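Two weeks with the Stavberg arm, and I'm still not sold

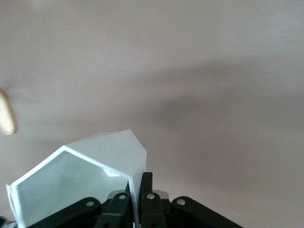

The sales page says you can have the arm sorting your workbench by dinner. I started at 8 in the morning and by dinner I had a cable routed the wrong way and a base plate that rocked. So take the rest of their claims the same way.

The build itself is okay. The gripper linkages went together with a hex key and some bad language, and the pivots move freely now that I've backed the screws off a hair. The manual wants them tight. The manual is wrong, or it was written for an older set of fingers.

What bugs me is the software. Pathirana is supposed to learn a grasp after a handful of demos. I gave it 712 tries over the two weeks, logged every one, and I still wouldn't let it near anything I liked. People on the Clurnosum forum post clips of theirs doing great. They post the good clips. Ask for a full log and the thread goes quiet.

I'm also not convinced a white part with flat sides is much of a test. Flat sides are easy on flat fingers. Try a sock.

A couple of folks at the Sterkcombe shop want me to bring it in for open bench in August. Fine, but I'm bringing the log too, and I'm not running the demo mode. Before then I need to shim the base, redo that cable and find out why the wrist creeps when it's supposed to be holding still.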